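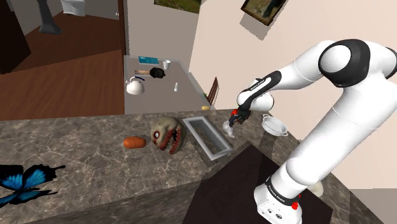

Braço robótico sobre bancada de pedra. Imagem gerada por computador.

Tempo de leitura: 3 min

Assunto: Re: [utentes-nivau] resposta do hospital sobre as notificações de queda
Data: 24 de outubro de 2023

Boa tarde a todos,

escrevo à pressa entre duas reuniões, desculpem as gralhas. Já li o relatório da Rusnák, as 17 páginas. Respondo por baixo.

> A administração diz que as quedas na enfermaria de medicina
> foram todas comunicadas às famílias no próprio dia. Alguém
> consegue confirmar isto com o relatório? E o prazo para
> respondermos, quando acaba? Não encontro no site.

Não, não foram todas. Está na página 9, quadro de baixo: 12 notificações registadas desde março, e em quatro delas o campo "família informada" está em branco. Em branco pode querer dizer que telefonaram e ninguém escreveu. Pode. Mas então não se pode pôr num comunicado que foram todas.

Prazo: 20 dias úteis a contar da publicação. No site antigo estava no rodapé, no novo desapareceu. Liguei para o gabinete do utente e confirmaram-me por telefone, pedi por escrito e ainda nada.

> Também gostava de perceber o que é o Pundex. Aparece em todo
> o lado e não explicam.

É o programa onde os enfermeiros registam os incidentes. Antes era em papel, folha azul, ia para a gaveta da chefia. O Flilach é outra coisa – é o das escalas. Os dois não falam um com o outro, e por isso o relatório não consegue dizer quantas pessoas estavam de turno à hora de cada queda. Para mim é a falha maior, e vem numa nota de rodapé!! Nota 6, letra miudinha.

Outra coisa que me incomodou: comparam Nivau com "unidades de dimensão semelhante" mas não dizem quais. Nós temos 80 camas, se a comparação é com um hospital com o dobro não serve para nada. Pedir a lista.

O que proponho meter na carta:

- as quatro famílias contactadas agora, com pedido de desculpa por escrito
- cruzar escalas com incidentes, nem que seja à mão, só para este período
- lista dos hospitais da comparação
- prazo de resposta visivel na página de entrada do site

Sobre ir já à imprensa, como sugeriram no sábado passado na lista – eu esperava. Primeiro a carta, com aviso de receção. Se não responderem dentro do prazo, logo se vê. E por favor não ponham nomes de doentes nas mensagens, o arquivo desta lista é público e já tivemos de apagar duas.

Quem tiver cópia do comunicado original (antes de o alterarem, a segunda versão já não tem o parágrafo das auxiliares) que me mande, em pdf de preferencia. Eu só guardei a segunda.

Faço o rascunho hoje à noite e mando para aqui.

Abraço,
tenho de ir

Mensagens relacionadas
Transporte de doentes não urgentes: novo impresso
Horário das visitas na medicina, outra vez
Livro de reclamações: onde está e quem o entrega
Re: Re: estacionamento junto às consultas externas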